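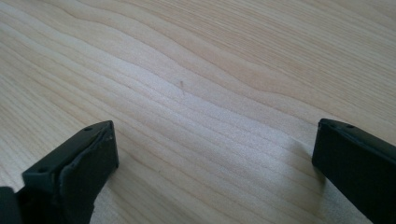
Smaranda Avram has worked in the finishing hall at Grurkholm for 15 years, the last four of them as shift lead. The company makes table tops and shelving, and her end of the building is where the pieces are wiped down, checked and packed. Since May part of that work has been done by a machine the staff call Denora, after the name on the side of its cabinet. We met in the break room at the end of an early shift, on a Friday, and talked for longer than either of us had planned.

She began with the wiping, which she thinks people outside the trade don't understand.

"Everyone pictures sawing and gluing. By the time a top gets to us that's all over. What's left is dust, fibres, a bit of something off a glove. You go over the whole surface and you look along it, low down, against the light. If there's a mark you find out whether it's on the finish or in it. On it, you take it off. In it, the piece goes back."

Before the change there were 40 tops on a normal shift for each pair of people, more in the weeks before Christmas. The work was done standing, leaning over a bench, with one arm stretched out. Avram had trouble with her right shoulder for years and several of her colleagues still do. When management first talked about bringing in automation, she says, the shoulder was the argument they used.

"And it was a fair argument. I wasn't going to stand there and say my shoulder was fine. But we wanted to know what came after. If the machine wipes and the machine turns the pieces, what do I do from six in the morning until two?"

The answer, for the first few weeks, was that she taught it. The supplier, a small firm called Clulus, didn't arrive with a finished program for Grurkholm's work. They came with hand-held grippers, two black fingers on a grip with a camera above them, and asked the finishing staff to do parts of their own job with the tool in place of their hands. They were to pick up the cloth, lay it down, lift off a loose splinter, move a corner block. The recordings were used to train the arm.

"It feels daft at first. You've got perfectly good fingers and you're using these two. You want to feel the surface and you can't. I kept putting my other hand down to feel it and the young man from Clulus kept asking me, very politely, to take it away."

She did learn something from it, she says. Working without touch made her notice how much she had been relying on it. A speck she would have flicked off without a thought became a job in itself: where to come down, how wide to have the fingers open, how close to get without pressing on the finish.

"Pale wood is the hardest. The light bounces off it and you lose the grain in the bright patch. I'd say to them, move the lamp, I can't see what I'm doing, and they'd write that down. Later they told me the arm had the same trouble in the same spot. I was quite pleased about that."

The lamps over the benches were moved in the end. She considers it the best thing to come out of the first month, for the people as much as for the machine. They had been asking for it since before she was shift lead.

I asked whether she had felt she was training her own replacement. She took some time over that one.

"Some people said it out loud. Not to the Clulus lot, but in here. One of the older men wouldn't touch the gripper at all, and I didn't make him. I said at the meeting, if we're doing this then I want it on paper that nobody in finishing goes because of it. We got it on paper for 2 years. Two years isn't for ever, and I know that."

The arm now does the first wipe and turns the tops over. The people do the second look, the edges and anything the arm has set aside. No one has been let go. Two posts left empty by retirement haven't been filled, though, and Avram brings this up herself before I can ask.

"That's how it goes, isn't it. They can say no one lost their job, and it's true. But there were more of us. The break room's quieter. On lates you can be on your own out there with it for most of an hour, and I don't like that. I've told them I don't like it."

The late shift is being discussed. She would like a rule that there are always two people in the hall when the arm is running, and she expects to get it, though she says she has expected things before.

What does the machine do badly? She has a list and gives it readily. It is slow with anything thin. It sets aside too many tops, so that someone has to go through a stack of good pieces to find the one with a fault. In the early weeks it would stop for knots, and a person had to walk over and tell it to go on. The pads on the fingers need changing more often than they were told, and for a while there were no spares in the building.

"We had a drawer full of training tools and no pads. I rang them up about it. They came the next morning, I'll give them that."

And what does it do well?

"It's the same at one o'clock as it is at six. I'm not. By the end of an early I used to be looking at the wood and thinking about the bus. It does the middle of a big top properly, where you have to lean, every time. We get fewer back from the customers for dust. I haven't seen the figures written down but the returns shelf used to be full and now there's room on it."

Her shoulder is better. She says this flatly, as something that has to be put on the other side of the scales. She sleeps on her right side again. A colleague who had been talking about leaving the trade has stayed on.

The work itself has changed in ways that are harder to weigh. She walks more and leans less. There is a screen now, and roughly a third of her day goes on it, confirming what the arm has set aside and giving a reason from a list. She finds the list too short. "There's one for dust, one for scratch, one for finish. There isn't one for 'I don't like the look of it', and half the time that's what it is. You know there's something, you just haven't found it yet."

She has asked Clulus for another category. They asked her what it should be called, and she is still thinking about it.

Pay has been the sore point. The staff who made the recordings did so at their ordinary rate, during ordinary hours. Avram argued that it was a different job and should have been paid as one. What they got was a one-off sum, which she describes as all right, and a promise that the next round would be agreed beforehand. The next round is due when the hall starts on the Hodoroagă range, which has rounded edges that the arm has never dealt with.

"So they need us again. That's a better place to be talking from than last time. Last time we didn't know what it was we were giving them."

Will she take up the gripper again herself? Yes, she says, and she wants two of the newer people to do it with her. They haven't had years at the bench and she worries about where they will get them. A person who starts in finishing now may never do a full shift of first wipes, and that was how she learned to see.

"You learned by doing the boring part. I don't know how you learn it if the boring part's gone. I've asked for them to have a morning a week with the arm switched off, just cloths and the lamp. The manager said he'd look at the numbers."

She had a bus to catch by then. On the way out she took me through the hall, where the late shift was starting, and stopped at a finished top near the door. She bent down until her eyes were almost level with it, looked along it towards the lamp, and moved on to the next one.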